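Simulated rooms used to train small-object search

Zitham, 21 Aug 2026

A group at the Jutico laboratory has reported a method for teaching household robots to find small items on furniture using training runs made entirely in simulation. The work was led by Ilse Dekker and Nana Essien.

The method, named Sarach, splits the task in two. A first network marks surfaces on which things may be left, such as seats and shelves. A second looks only at those surfaces and proposes objects, at low resolution, before the robot moves closer. Earlier systems searched the whole view at every step.

The group trained on 900 simulated rooms and tested on 465 rooms kept apart from training. Each run was limited to 50 steps. Sarach found its target in more runs than the whole-view baseline, and the gain was largest for flat objects – the type most often missed. Results on glass tables were no better than before.

Trials in furnished flats are planned for October. Code will be released after these, Dekker said.

Test room with three grey objects on the seat of a brown sofa:

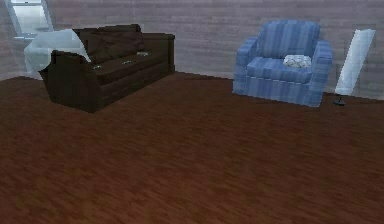

Comments (3)

Ans Koster
Is the step limit the same for the baseline? The item does not say.

Beyene
Glass is hard for depth sensors too. Would like to see the October figures.

N. Prins
Does it handle things partly under a cushion?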